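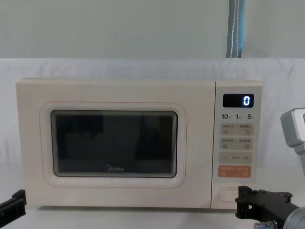
Page 2 of 4

Ticket: Finish times wrong, lanes 5 and 6, Sostham track
System: Aton timing, Flusel results display
Status: Reopened
Priority: changed from Low to Medium by the club

09:40
Reopening this. The ticket was closed last month as "operator error, start sensor placed too far from gun". We moved the sensor. Last night's open meeting gave us the same fault in the 200m, heats 3 and 7. Lane 5 was shown beating lane 4 by a clear margin on the scoreboard, and the finish judges all had it the other way round.

10:15, support
Thanks for the update. Please confirm the software is up to date and restart the timing unit.

10:30
It was up to date before the first reply on page 1, and it still is. Restarted twice during the meeting, which cost us 11 minutes before the relays. No change. I don't see how a restart would pick on two lanes anyway.

11:20, support
Could this be wind on the gantry? Movement at the finish line camera can shift the read.

11:35
It was a still evening. Wind would also be expected to upset more than lanes 5 and 6. The camera runs at 1000 lines a second and the picture itself looks fine when I read it by hand. The hand-read times match the judges. What goes to the board doesn't.

13:05, support
Please send the export for heat 3 and the lane table.

13:50
Sent. While pulling the lane table I noticed it was saved under the Ranasinghe Cup set-up, and that meeting was run in July with eight lanes. We had six. Lanes 5 and 6 carry an offset of 30 in the "adjust" column. All the others are at zero. I did not put it there and can't find it in the manual, page 56 or anywhere else.

14:40, support
The offset should be ignored when the lane count is changed. We will set lanes 5 and 6 to zero remotely and close the ticket.

14:50
Please don't close it. "Should be ignored" was the line last time as well. Set them to zero by all means, but I want to run the sprint squad through all six lanes and compare the board against hand reads first. Athletes went home with those times and one was listed as a club record.

16:10, support
Offsets cleared. Left open pending test.

20:25
Four runs done, six lanes each. Board and hand reads agree so far. Saved the set-up, switched the Flusel board off and on, loaded it again, and the 30 is back in lane 6 only. Export attached.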